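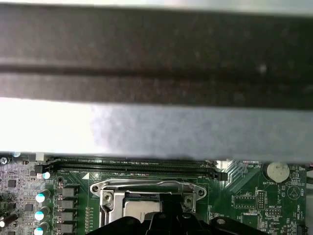 Chapter 6
When a Robot Joins the Bench

Most people picture factory automation as a long line of machines that build things. A growing share of it takes things apart. Desktop computers that offices no longer want still hold parts with value, and removing those parts by hand is slow work that wears on the wrists and the eyes. A processor sits in a metal bracket near the middle of the main board, close to the memory slots and hemmed in by rows of small components. A person finds it at a glance. A robot has to be taught where it is, and it has to be taught again when the next model of computer has a different layout.

This chapter follows one employer, Jastisen, a computer recycling firm in the town of Briltlow. In May the firm put an arm on one of its teardown benches. We will look at what the arm was given to do, what stayed with the workers, and how their jobs and pay changed. 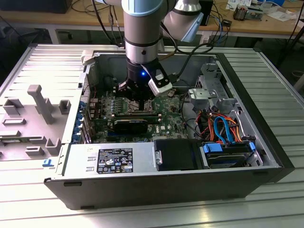 Figure 6.1 A robot arm over the open case of a desktop computer. The side cover lies on the table to the left.

Before the change, each technician at Jastisen took a computer from start to finish. The shop processed 788 machines a month this way. Under the new plan the work was split. Technicians open the case and clear loose cables out of the way. The arm handles the processor. Sorting and testing remain with people.

Domnica Chiriac had worked the bench for years when the plan was announced. She expected to lose hours. Her hours stayed the same, but her tasks did not: she now spends much of the day setting up cases, watching the arm, and correcting it when it stops short. "I used to be tired in my hands," she told us. "Now I'm tired from paying attention."
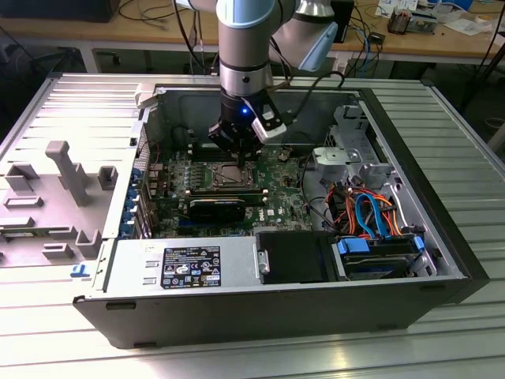 CHAPTER 6 When a Robot Joins the Bench 147

Her remark points to a pattern we will meet again. Automation often removes part of a job and leaves the rest, and what is left can be harder to measure. Jastisen had paid a bonus for each finished computer. With the arm doing one of the steps, the workers asked who had earned it — and it took the firm 2 rounds of talks to settle on an hourly rate. 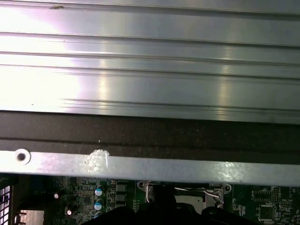 Figure 6.2 Processor socket, capacitors, and chokes on a main board, with the gripper's fingers in the foreground.

Training was the other sore point. Each technician received 40 hours, paid, on the weekday shift. The Sunday crew was left out at first and had to learn from coworkers. Section 6.1 begins with their case and then compares Jastisen with Clisedar, a larger shop that trained every crew before its first arm was switched on.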